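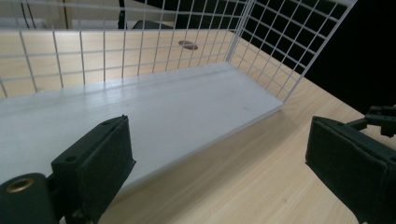 A student from last term wrote to me that she had read the chapter on shelf life two times and still could not say why the same bread lasts four days in one kitchen and only two in another. I think it is a good question, and I put it at the start of these notes so that we keep it in mind.

Home Course Notes Reading List Assignments Contact

Unit 4. Keeping food at home: water, air and temperature

1. What we mean by "spoiled"

In daily speech we say that food is bad when it smells, when it changes color or when it has mold. For this course we need to separate two things. Food can lose quality (the cracker is soft, the apple is mealy) and it can become unsafe. These two do not always come together. A soft cracker is safe. A cooked rice dish which was left on the counter overnight can look and smell normal, and you should still throw it away.

Please use the word "stale" only for loss of quality. In the last homework many of you used it for both, and I could not always understand which one you meant.

2. Water

Bread becomes hard even in a closed bag. Many people believe that it only dries out, but a large part of the change happens inside the starch, which slowly becomes firm again after baking. This goes faster in the refrigerator than at room temperature, and it almost stops in the freezer. For this reason we do not put bread in the refrigerator unless the kitchen is very warm and humid and mold is the bigger problem.

Crackers and dry cookies have the opposite problem. They take water from the air. Do not keep them in one box with soft cake, or after one night you will have soft crackers and dry cake.

3. Air

Oil, nuts and whole grain flour become rancid when oxygen reaches the fat. Light and warmth make it quicker. A 400 gram bag of walnuts, once opened, should go into a jar with a tight lid and then into the refrigerator. Fill the jar well, so less air remains above the nuts.

4. Temperature

The refrigerator should be at 4 degrees Celsius or a little colder. The door is the warmest part, so milk is better on an inner shelf. Large pots of soup cool slowly in the middle. Divide the soup into shallow containers and put them in the refrigerator within 2 hours after cooking.

Exercise for the next meeting

Take two slices from the same loaf. Keep one in a closed bag on the counter and one in a closed bag in the refrigerator. Each morning press both with a finger for a moment and write down what you feel. Do it for four days. Bring the notes on paper, 30 lines at most, and write also if your kitchen is dry or humid.

Reading: the Bilyk handout, sections 2 and 4. The table on flour in section 3 has a printing mistake (the two columns are exchanged), please correct it in your copy before you use it.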